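Notes pour l'intervention – « Plier, saisir, recommencer : ce que l'automatisation change pour les personnes »
Journée des responsables d'atelier, Skenness
Kevser Avcı, coordinatrice de production, Tratari
Durée prévue : 28 minutes, puis questions

Rappel pour moi : parler lentement, ne pas lire les notes mot à mot. Boire avant de commencer. Demander si le fond de la salle entend bien.

Ouverture (3 minutes)

Bonjour à toutes et à tous. Je remercie Sandrine Chauvin de m'avoir invitée. Le français n'est pas ma première langue, alors je vous prie de m'arrêter si une phrase n'est pas claire.

Je travaille chez Tratari depuis le temps où il n'y avait que des tables, des chariots et des mains. Nous traitons du linge pour des hôtels et des vêtements de travail pour des entreprises de la région. Je ne suis pas ingénieure. J'ai commencé au pliage, ensuite j'ai été chef d'équipe, et aujourd'hui je fais les plannings. Je vais donc parler de ce que je connais, c'est-à-dire des journées des gens.

(Demander à la salle : qui a déjà un poste automatisé dans son atelier ? Laisser le temps de lever la main.)

D'où nous sommes partis (5 minutes)

À l'atelier de Skenness, nous sommes 19 au pliage et au contrôle. Une bonne personne, sur du linge plat, peut passer 300 pièces dans une matinée. Sur des t-shirts mélangés, de tailles et de tissus différents, c'est beaucoup moins, et la fatigue vient plus vite. Elle vient dans les épaules et dans les poignets.

La première machine, nous l'avons eue pour les draps. Elle a pris la place de deux postes, et les deux personnes sont passées au contrôle. Sur le papier c'était simple. Dans la réalité, l'une des deux était contente et l'autre a demandé à revenir au pliage à la main après un mois. Elle m'a dit : « Au contrôle, je regarde les fautes des autres toute la journée. » J'ai retenu cette phrase et je vous la donne comme elle est.

Les draps sont une chose facile pour une machine : grand rectangle, toujours le même bord à prendre. Pour les vêtements, on nous a répondu pendant des années que c'était trop difficile. Un t-shirt ne tombe jamais deux fois de la même façon.

(Ne pas entrer ici dans les prix. Si quelqu'un demande, répondre à la fin.)

Montrer avant d'automatiser (8 minutes)

Le projet avec Kincaid a commencé autrement. On n'a pas livré une machine. On a demandé à des gens qui savent plier de montrer le geste, avec des pinces tenues à la main, des centaines de fois, pour que les robots puissent ensuite apprendre à partir de ces enregistrements.

(Passer les deux vues. Laisser regarder un peu sans parler.)

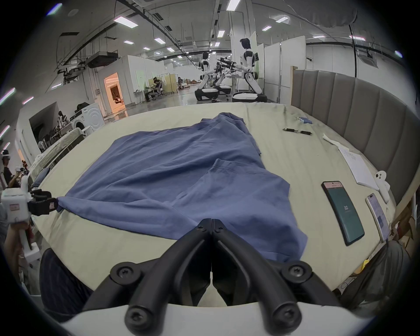
Le linge bleu et les pinces, dans la même salle pour les deux vues.

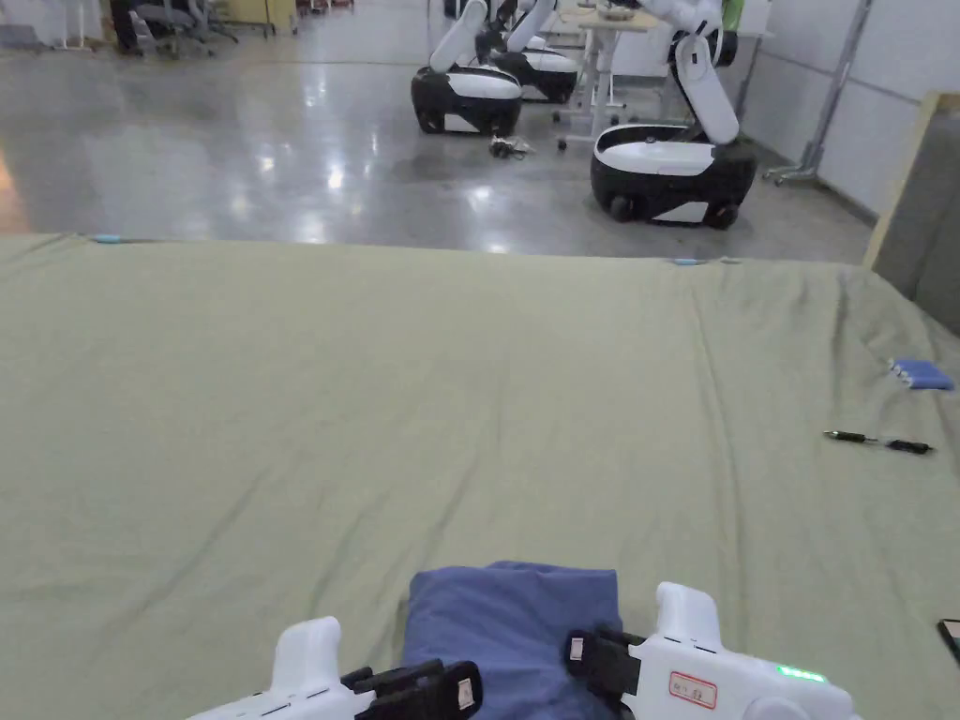 La question que mes collègues posent en premier est toujours celle-ci : est-ce que c'est encore mon métier ? Je comprends la question. Quand on plie avec les doigts, on sent l'épaisseur, on sent la couture, on corrige sans y penser. Avec une pince, il faut décider où l'on prend. Regardez sur la première vue : le t-shirt est encore étalé et froissé, et une des pinces le tient par le coin gauche. Sur la deuxième, le tissu bleu est plié en petit carré, tenu de chaque côté par un doigt noir. Entre un vêtement en désordre et un carré comme celui-là, il y a toutes les petites décisions qu'une plieuse prend dans sa journée et que personne n'avait jamais écrites chez nous. Jomar Rivera, qui a fait la première série d'enregistrements, m'a dit qu'il avait dû réapprendre à plier, et que ses premières heures étaient plus fatigantes qu'une journée normale.

Je donne maintenant trois choses que nous avons observées.

Le rythme. Au pliage ordinaire, on a un chariot à vider, on voit le travail qui diminue. Pour les enregistrements, on plie, on défait, on recommence avec la même pièce. Après 1000 répétitions du même vêtement, on ne voit aucune pile à côté de soi. Plusieurs collègues ont trouvé cela pénible. Nous avons limité ces séances à une demi-matinée, et la personne retourne ensuite à son poste habituel.

Les erreurs. Au début, tout le monde voulait faire un geste parfait. L'équipe de Kincaid nous a expliqué que les gestes rattrapés avaient aussi une utilité : le tissu qui glisse, la manche qu'il faut reprendre. Pour des personnes à qui l'on reproche depuis toujours la pièce mal pliée, c'est un changement assez étrange. Certaines ont bien aimé.

La reconnaissance. C'est le point le plus délicat. Si mon geste sert à apprendre à une machine, est-ce que je suis payée pour plier ou pour enseigner ? Nous avons créé une prime de séance. Thabiso Fourie, qui représente le personnel, la trouve trop basse et il le dit à chaque réunion. Je pense qu'il a en partie raison.

(Si je suis en retard, sauter directement à Ustness.)

Ce qui change dans l'équipe (6 minutes)

On imagine souvent que ce sont les jeunes qui veulent essayer. Chez nous, les premières volontaires avaient beaucoup d'ancienneté. Elles avaient mal aux poignets et elles voulaient voir de près ce qui allait peut-être les soulager, ou les remplacer. Elles voulaient savoir laquelle des deux choses.

Je n'ai pas pu leur répondre. Je leur ai dit ce qui était écrit dans l'accord : pas de suppression de poste liée au projet tant qu'il est en phase d'essai, et une consultation avant toute installation dans l'atelier. C'est une garantie pour une période, ce n'est pas une promesse pour toute la vie, et je préfère employer les mots justes.

À notre deuxième site, Ustness, on a fait une erreur. La direction a annoncé le projet par une affiche à côté des vestiaires. Les gens ont appris en même temps que le projet existait et qu'ils pouvaient « participer à l'avenir ». Aucune inscription en trois semaines. Bernardo Teixeira, le chef de site, a retiré l'affiche et il a passé deux matinées à parler avec chaque équipe au changement de poste, à six heures. Après cela, quatre personnes se sont inscrites. Quatre, c'est peu, mais elles sont restées.

Il y a aussi les nouvelles tâches. Quelqu'un doit préparer les pièces, noter ce qui a été fait, vérifier que les enregistrements sont complets. Chez nous on a d'abord donné cela aux chefs d'équipe, en plus du reste. Mauvaise idée – ils ont tenu jusqu'en décembre et puis les notes sont devenues incomplètes. Maintenant c'est un vrai poste, avec des heures au planning.

Ce que je demanderais avant de signer (4 minutes)

Pour les responsables qui réfléchissent à un projet de ce genre, voici ma liste. Elle est courte et je l'ai faite trop tard pour nous.

Qui possède les enregistrements des gestes, et pendant combien de temps ?
Est-ce que la personne peut demander qu'on efface les siens ?
Combien d'heures par semaine au maximum, et qui les remplace à leur poste pendant ces heures ?
À quel moment l'essai est terminé, et qui le décide ?
Le médecin du travail a-t-il vu la pince et la hauteur de la table ?

Sur le dernier point : nous avons appelé le médecin seulement quand deux personnes se sont plaintes de l'avant-bras. Elle a demandé une table réglable et une pause après chaque série. Cela ne coûtait presque rien.

Fin (2 minutes)

Aujourd'hui, aucun robot ne plie de t-shirts dans notre atelier. Les draps passent à la machine, les vêtements passent par les mains. La prochaine discussion avec Kincaid porte sur un poste d'essai pour les serviettes, à côté de la ligne existante, et l'équipe de pliage a demandé à choisir l'emplacement elle-même. La direction a accepté.

Remercier Sandrine et la salle. Donner la parole à Thabiso s'il souhaite compléter sur la prime. Ensuite les questions.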